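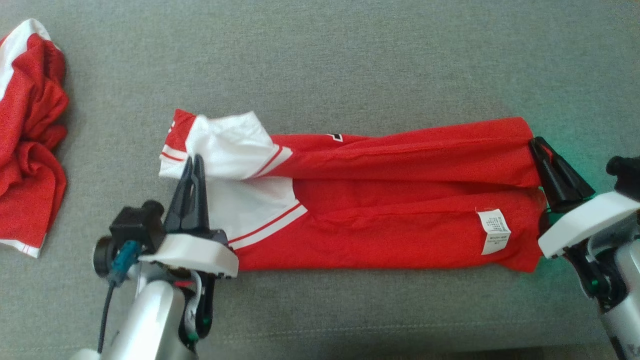 Angharad Griffiths 读完初稿后回信说,这份说明把“叠好”当成了一件不用解释的事,而她家里四个人对叠好的理解有四种,她不明白一个数据集凭什么只有一种。

这个意见我收下了,但没有完全照办。下面是改过的说明。

Fernance 叠衣记录 说明文件
版本:2
维护:Esko Aaltonen
语言:中文(标签字段为英文)

一、里面有什么

185 条叠衣记录,每条对应一件上衣的一次折叠。衣物分 11 类,从背心到连帽衫都有,分类表见 categories.txt。每条记录包括:衣物类别、折叠方法、起始状态、结束状态、备注。备注栏多数是空的。我本来想要求必填,后来看到填出来的东西大半是“正常”“还可以”,就放弃了。

衣服都是穿过、洗过的普通衣服,有球衣款,有条纹边的,也有领口已经松掉的。没有为了记录专门买新衣服。新衣服上有出厂折痕,顺着折痕叠谁都叠得好,拿来比较方法没有意思。

二、两种折叠方法

标签里只有 2 种方法,long 和 square。

long:先纵向对折,袖子收到衣身上,叠成长条,需要时再横向折短。适合挂在抽屉隔板之间,或者卷起来。

square:衣服正面朝下,两侧向中间折,袖子折回,下摆向上翻,得到一个方块。服装店里多半是这种。

网上流传的所谓“两秒叠衣法”没有收。我试了一个下午,捏住三个点一抖,确实很快,放下来以后袖子有一半露在外面,还得再整理一遍。把整理的时间算进去,快在哪里我看不出来。有人觉得是我手法不对,欢迎提交记录来反驳,请把整理那一步也写进去。

三、关于“叠好”

结束状态有三个取值:done、partial、unclear。

done 的标准:轮廓基本是长方形,没有袖子伸在外面,拿起来不散。只管这三条。印花朝里朝外不管,洗标露不露出来也不管。初版曾经要求洗标必须藏在里面,那是从 Sedcombe 的收纳手册里抄来的,手册没说理由,我也想不出理由,第二版删掉了。

partial 指形状出来了,但还有没收进去的部分。常见的是袖子翘着,或者领子堆成一团。

unclear 是标注的人拿不准。这一栏请不要清洗掉。我见过太多家务类的数据,每一条都清清楚楚,看着像是从来没人叠过衣服。

Angharad 的问题在这里只解决了一半。她家有人认为卷起来才算叠,按上面的标准,卷筒会被判成 partial。我知道这不公平,暂时没有更好的写法。

四、台面

沙发坐垫、床、桌子都用过,记在 surface 字段里。软的台面压不实,折线容易回弹;硬的台面滑,光面的球衣料子会跑。常有人说必须在硬桌面上叠,我翻了记录,不敢下这个结论。各类衣物在各种台面上的分布很不均匀,球衣款几乎都在软面上,棉布衬衫几乎都在桌上,拿来比较台面是不合适的。谁要是用它画了一张“最佳台面”的柱状图,请不要写我的名字。

五、已知问题

条纹袖口和条纹下摆容易标混。折叠以后两者常常挨在一起,尤其是袖子与衣身颜色不同的款式,请以 parts 字段为准。

弹性面料的尺寸不可信。同一件衣服量两次,数字对不上。

Hotby 那一批的类别名用的是旧表,polo 和 jersey 没有分开。转换脚本在 tools 目录,跑完请抽查几条,脚本是我写的,我自己不太放心。

没有收录晾干程度。潮一点的衣服好不好叠,这里回答不了。

六、不适合拿来做什么

不要拿来证明某种叠法省空间。我们没有量抽屉。Lloyd 收纳盒的包装上印着能省多少多少,有人来问能不能用这些记录核对,不能。

也不要拿来给人打分。叠得慢的记录里,有几条是备注写得最仔细的。

七、修改记录

第二版:删除洗标要求;增加 unclear;surface 拆成软硬两级;重写第三节。
第一版:二月放出,类别表有错,请不要再用。

发现标错的条目,写明编号和你认为正确的取值就行,附上理由更好。只写“感觉不对”的我也会看,会看得慢一些。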